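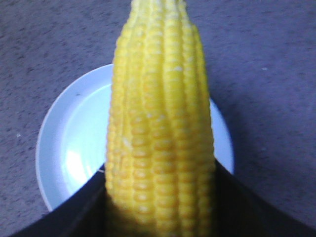
Keeping the Pick-and-Place Cell Running: Project Report

Course: Automation Lab II
Submitted 16th October

1. What we were asked to do

The Bistau cell is a small arm with a two-finger gripper and a camera at the wrist. It moves toy food on and off a plate. Our group was told to take it over from the May students, get it working to the standard in their handover notes, and write a maintenance routine that the next group could follow. The handover notes claim the cell "needs almost no attention." We did not find that to be true, and a good part of this report is about why we stopped trusting the notes.

2. Setup

The controller log showed 3,905 grip cycles on the current finger pads when we started. The notes say pads should be changed "when worn," with no number and no test for worn. We asked the lab office for the supplier's recommendation and got a Horard data sheet for a different pad. It may apply to ours. We have not used any figures from it.

The test object for all our runs was the yellow corn cob, held near its base with the tip up, over the white plate. We chose it because it is awkward. The rows of kernels make ridges down the length of the cob, so the fingers can end up on a ridge or in a groove, and the cob tapers toward the tip. A block or a ball would have given us nicer results and told us less.

3. Cleaning and pad change

We cleaned the old pads first and ran a set of 20 lifts before changing anything. The cob slipped or turned in 9 of them. Then we fitted new pads and ran another 20 lifts, and it slipped or turned in four.

That sounds like a good result for the new pads. We are less sure. Between the two sets we also took the fingers off and put them back, which means the alignment changed too. We should have run a third set with the old pads on the realigned fingers. By the time we thought of it the old pads had torn coming off, so the comparison can't be made. Anyone quoting our numbers should quote this paragraph with them.

4. Finger alignment

The procedure in the notes is to close the fingers on a strip of paper and tug. If the paper holds, the fingers are aligned. We tried this with one finger deliberately set crooked and the paper still held, so we dropped the test.

What we do now:

Close the fingers slowly with nothing between them and look from the side for a gap.
Loosen the screws on one finger only, close the gap by hand, and tighten.
Open and close the gripper several times, then look again.
Grip the cob low down and check that it stands straight in the wrist camera view.

The last step is the one that catches mistakes. A cob that leans has usually been gripped by fingers that are not meeting evenly. It can also lean from being picked up badly, so repeat it before reaching for the screwdriver.

5. The wrist camera

The camera gave us more trouble than the gripper. The Najafi vision package finds the plate by its rim, and it reports a confidence score that we learned to ignore. Glare on the plate could pull its estimate of the center to one side while the score stayed high. When the cob was held in front of the plate, with the fingers also covering the lower part of it, the estimate moved again.

Our fix is plain. The arm finds the plate before it picks anything up, stores that position, and does not look again during the move. This fails if someone bumps the plate. We bumped it twice, and both times the cob came down on the gray surface beside it. We still think a stored position is better than a live one that drifts without saying so.

We also wipe the lens before each session. We have no evidence that this helps.

6. Routine for the next group

Before each session: wipe the pads and lens, do the alignment check in Section 4, and run 16 test lifts with the cob. Write down every slip, including the ones you think were your fault. If more than a quarter slip, stop and realign before doing any other work.

Do not change pads and alignment on the same day.

7. Open problems

We never found out why the cob sometimes turns in the fingers without slipping down. Our best guess is that one pad sits on a ridge and the other in a groove, but we have no way to see the contact from the camera. The Pornholm cell next door has softer pads, and its group says they never get this. They also use smooth objects, so we would want to see it done with the corn first.

Automation Lab student reports | Contact the lab office | Copyright the authors | Back to top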